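Removing Dye Transfer Marks from a White Tabletop

Applies to: white laminate, melamine and powder-coated tops. Not suitable for marble, oiled wood or any surface with a wax finish.

Dye transfer happens when pigment moves out of one material and into another that is pressed against it. Common sources are printed plastic bags, rubber feet, cheap colored vinyl and damp paper napkins. Heat and moisture speed it up. A mark that has only reached the top film can be removed. One that has gone through to the printed layer can be faded but will not disappear.

What you need

Two white cotton cloths (colored cloths can add dye of their own)
Dish soap
Baking soda
Rubbing alcohol, 70 percent
3 percent hydrogen peroxide
Plastic wrap and masking tape
Nitrile gloves

Step 1. Test first

Pick a spot on the underside of the overhang or near a rear corner. Apply a drop of alcohol, wait 2 minutes and wipe. If the cloth picks up white, or the spot turns dull, the coating is not solvent-safe. Use only the soap and baking soda steps. The Hotis tops sold with a matte finish fail this test; the gloss ones pass.

Step 2. Wash

Wipe the area with warm water and a little dish soap, then dry it. Grease left on the surface keeps the later steps from working evenly.
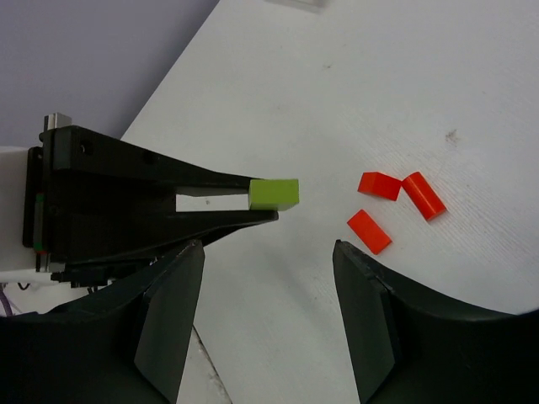
Step 3. Identify the color. Red dyes are usually the most stubborn, and yellow-greens are easy to miss under warm bulbs, so check the top in daylight. Clear everything off before you look. Small pieces such as the red ones on this white top and the lime green block held above it throw a tint onto the surface next to them, and a tint of that kind is easily taken for a stain. Mark the outline of each real stain with masking tape, leaving a narrow margin.

Step 4. Baking soda paste

Mix baking soda with water until it holds its shape. Spread it over the mark, leave it for 20 minutes and rub lightly in small circles. Rinse. Do not use a scouring pad – scratches hold dye and make the next stain worse.

Step 5. Alcohol

Dampen a cloth and press it on the mark, then lift. Move to a clean part of the cloth each time. Stop when no more color comes off.

Step 6. Peroxide poultice

For what is left, soak a folded cloth in peroxide, lay it on the mark, cover with plastic wrap and tape down the edges. Leave it for 6 hours. Old marks may need 18. Rinse with plain water and dry.

Keep peroxide away from exposed particleboard at seams and screw holes. The core swells and does not go back down.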